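3.2 Arrangement of the small display surfaces

The items used in the second part of the study were ordinary household decorations of the sort sold for living rooms and hallways. We bought them in May from two retailers, Vilance and Okari, and kept them in one box between sessions. The candles were all of the scented kind in metal tins, as these come with a lid and can be stacked, moved and handled without marking the surface. The holders were chosen for the opposite quality. They are narrow in the stem, heavier at the foot than at the top, and people tend to place them with more care.

Each arrangement was built on a small raised surface with a pierced metal top. Pierced tops are common in cheap furniture and they affect where things are put. In the pilot at the Belska site, participants often moved an object a second time after setting it down on a pierced surface, and did so less often on a solid one. We had not planned to look at this, but the difference was large enough that we kept the pierced top for the main study.
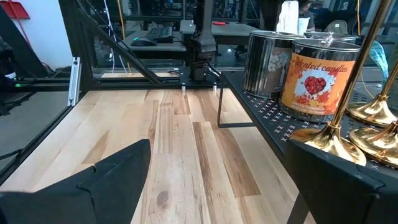
Participants were told that the surface should look "finished, as if a guest were coming". No other instruction was given on style. They could use as many or as few of the items as they wished, and could turn labels towards or away from the front. We recorded 332 placements in 100 arrangements. A placement was counted when an object was released and stayed where it was for at least 8 seconds. Short adjustments inside that time were treated as part of the same placement.

Tins were most often put down first and holders second. Where two holders of different heights were used, the taller one was seldom given the middle of the surface. Several participants said afterwards that a tall holder in the middle "hid" whatever stood behind it. Cards and other flat items were nearly always added last and were leaned against a tin, which gave them the only upright support available.

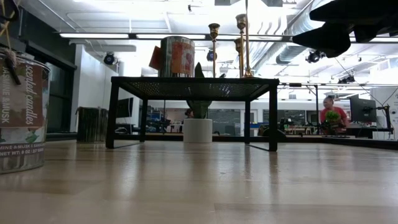
Figure 4. Side table with a metal canister, a leaning card and two brass candlesticks; a snake plant in a white planter stands underneath.

Plants were not part of the set of items and were not scored. They did have some influence on the choices made above them. In 13 arrangements the participant mentioned a plant when explaining the layout, usually to say that the table top needed less on it. We return to this in Section 5.

The sessions were held in a shared working space in the Zelenák building, and other work went on there during the day. We did not screen off the area. A quiet, closed room would have given cleaner recordings, but people rarely decorate a table in such conditions at home.

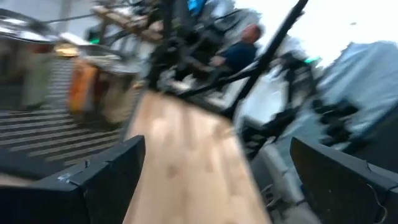

Coding was done from the recordings by two of the authors, working separately. Each noted the order of placement, the distance of each object from the nearest edge of the surface, and whether the label faced the front. Disagreements were mostly over the third point, as a label on a round tin may be turned only partly away. These cases were entered as "side" and left out of the comparison in Table 2.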